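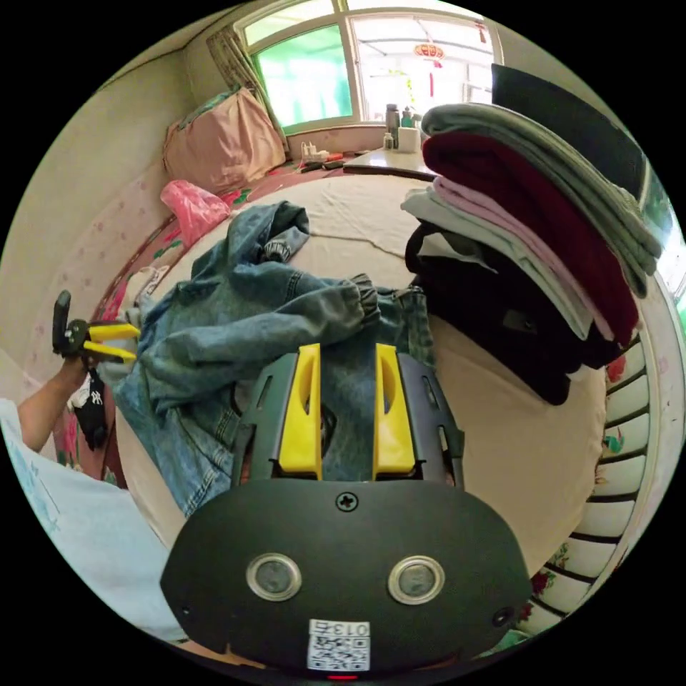
Who won at the Zastdale film awards this year? Best picture went to Vuslow, the slow one about the ferry family, and best director to Luzius Eder for the same film.

Right, quick post, bus in 20 minutes. I watched the whole thing on the stream and it dragged. Opening song far too long. Host fine — bit nervous, got better after the break.

Stubbs got nothing. Nothing! Five nominations and they sat there clapping all night. I've seen it 2 times now and would go again tommorow. Taltley winning for costume, fair enough, lovely coats.

Eder's speech was the best bit. Said they made the film for 4000 quid and a borrowed van, then forgot to thank the editor and had to run back to the mic. Big laugh.

Still hardly any women up for director. One out of six. They did a whole speech about it and then moved on to the raffle, so.

Vuslow is back on at the Zastdale Picture House in April, 50 seats only, so book early. Will do a propper review when Ive seen it again.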